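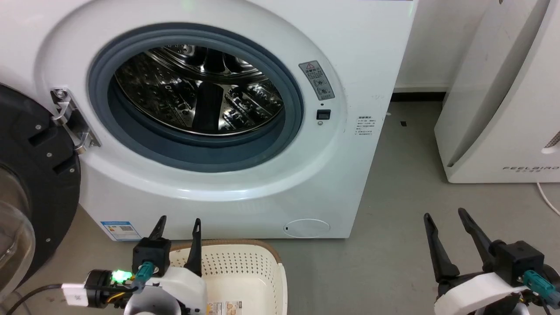
FOR IMMEDIATE RELEASE
2 October 2025

Jarora Opens Bath and Laundry Remodeling Studio in Perus

PERUS — Jarora, the home remodeling firm, has opened a walk-in studio for bathroom and laundry room projects. Open now. No appointment needed for a first visit, though evenings fill up fast.

The studio has seven full-size room displays, all built to the dimensions of real houses in the area. Small ones, mostly. Visitors can open drawers, stand in the showers, check whether a vanity door hits the toilet. Tile and countertop samples can be borrowed for up to four days with a deposit.

Jarora has done kitchens and additions in Perus for years. Bathrooms were always the side job. That changed in May, when the company took over the workshop and crew of Arruda, a local cabinet maker. Arruda cabinets will still be built in the same shop under the same name, and all existing Arruda orders and warranties are being honored. Customers with an open order should of recieved a letter already. If not, call the studio.

What the studio offers:

Full bathroom remodels, design through final inspection
Laundry room moves, including basement to upstairs
Tub to shower conversions
Custom vanities and linen cabinets by Arruda
Tile only jobs — yes, even one wall

Every project starts with a home visit and a written, fixed price. The price covers demolition, haul-away and permits. Changes after signing are priced in writing before any work is done on them. Projects are scheduled one crew per house, so the people who tear out the old room are the ones who put in the new one.

The studio is also the first Jarora location to use Loluvex, the company's online project page. Homeowners log in to see the schedule, approve tile layouts and read the crew's notes at the end of each work day. Loluvex is included with every bath or laundry contract. Kitchen customers will get it later, date to be anounced.

Opening offer: free design drawings for bathroom or laundry projects signed within six weeks of this release. One per household. Can't be combined with other offers, doesn't apply to jobs already under contract.

Home visits are limited to Perus and the neighboring towns for now. Further out, ask. Street parking in front, a step-free entrance at the side of the building.

About Jarora
Jarora designs and builds kitchens, bathrooms, laundry rooms and additions for homeowners in and near Perus. Cabinets are made locally by Arruda, a Jarora company.

Media contact: Jarora press desk, Perus studio. Floor plans and price sheets available on request.

###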